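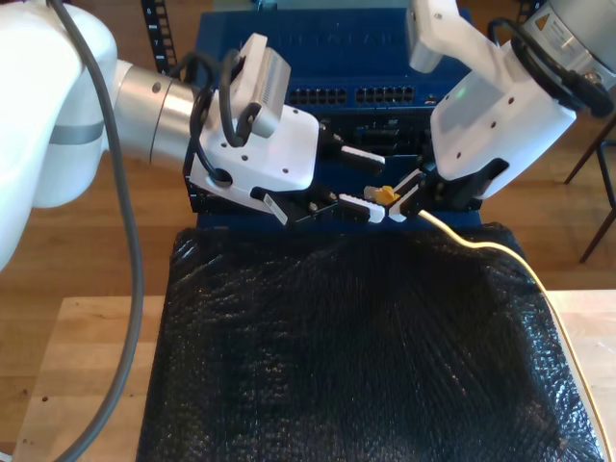 Spring Boat Check -- Clollden Ramp, Lake Alton

I love this job. Ice is off, the trailer is out of the barn, and there are crappie stacking up in the brush at Faulkner Cove already! So I go down the list with a cup of coffee and write down what I find. Steal it for your own boat if it helps.

HULL AND DRAIN
Drain plug: OK. New rubber, snug fit. Spare taped under the console.
Hull bottom: OK. One new scrape near the keel from the gravel at Nistero Point, no deeper than the paint.
Transom bolts: OK. Gave two of them a quarter turn.
Bilge pump: REPLACE FLOAT SWITCH. Pump runs great by hand, but the float sticks. Cheap part, easy fix, doing it before she gets wet.

SAFETY GEAR
Life jackets: 6 on board, 5 good. One kid's jacket has a torn strap and is going in the trash. Please don't sew these back together, just buy another.
Throw cushion: OK. Faded but floats high.
Fire extinguisher: OK. Needle in the green, pin in place, bracket tight.
Whistle and horn: OK (the dog was not a fan).
Flares: EXPIRED. Buying new ones this week.
First aid kit: low on bandages. Added a hook remover and side cutters, and I can't say enough good things about having side cutters when a treble hook finds your thumb.

MOTOR AND FUEL
Lower unit oil: changed, came out clean, no milkiness at all!
Prop: OK. Pulled it and found old braid wound behind it -- check yours.
Fuel line: OK. Primer bulb firms up fast, no cracks.
Kill switch: OK. Tested with the motor running on the muffs. Clip it on every time.

ELECTRICAL
Batteries: both charged, terminals cleaned.
Nav lights: stern fine, bow light flickers. Cleaned the contacts, will look again after dark.
Livewell timer: OK. Herring should be happy in there.

TRAILER
Tires: 13-inch, good tread, aired up to the number on the sidewall.
Wheel bearings: greased both sides.
Winch strap: frayed for the last foot or so. REPLACE.
Lights: all working on the first try, a first for this trailer.

Still open: float switch, flares, kid's jacket, winch strap, bow light. Once those are done I'm launching at Clollden before sunup and heading straight for the flats. Can't wait!

11 comments | 2 shares
Last updated: March
Contact | Copyright Lake Alton Fishing Notes | Back to top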